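The small airline I fly home on has dropped its Friday evening flight from Zuldale to Rundunley. I heard it from the woman at the check-in desk in October, and the notice went up on their site a week later. I've taken that flight most months for four years, so I have some opinions.

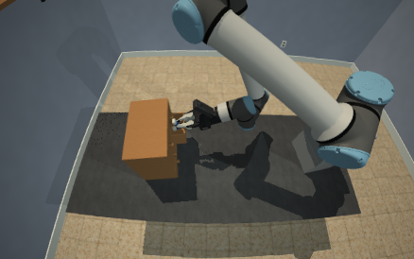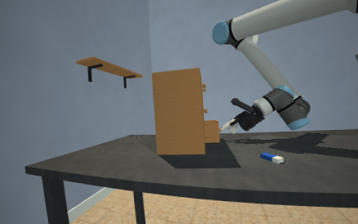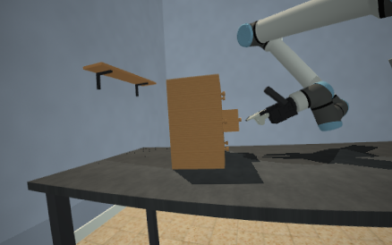
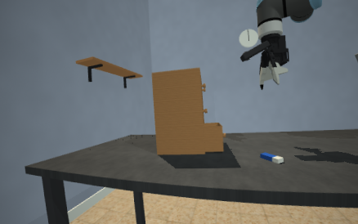
The airline is called Moon. It has two turboprops and a route map you could draw on a napkin. The Friday flight left at 6:15 in the evening and got in before eight, early enough to catch the last bus into town. What's left is a morning flight at 7:40 and a Sunday one, and if you work a normal week neither of them is much use for a weekend at home.

The notice says the evening flight was averaging 14 passengers. I can believe that for the winter. In the summer I was put on standby twice, so I'd like to know which months they were looking at. I wrote to ask and got a form reply with a 15 percent voucher, good on any route. I've already used it on a morning flight. I had to take a day off work for that one.

The other choice is to connect through Stukatwood. I tried it last month. The first leg was fine. Then there was a wait of nearly four hours in a terminal with one coffee stand, which closed at seven. The fare was 879 with a checked bag, and the direct flight never cost me half that. My bag showed up the next afternoon. Gate 22 has the only outlets that work, if you end up doing this.

Debashish Matubbar, who I used to sit near on the Friday flight often enough that we started saving each other the paper, now drives. He leaves at noon and gets there after dark. He says it's okay if you stop twice, and he offered me a seat if I split the gas. I'll probably take him up on it for Thanksgiving.

Moon says it will look at the schedule again in the spring. I've signed up for their email list, which so far has sent me two hotel deals and a survey about snacks. I filled in the survey and put the evening flight in the comments box.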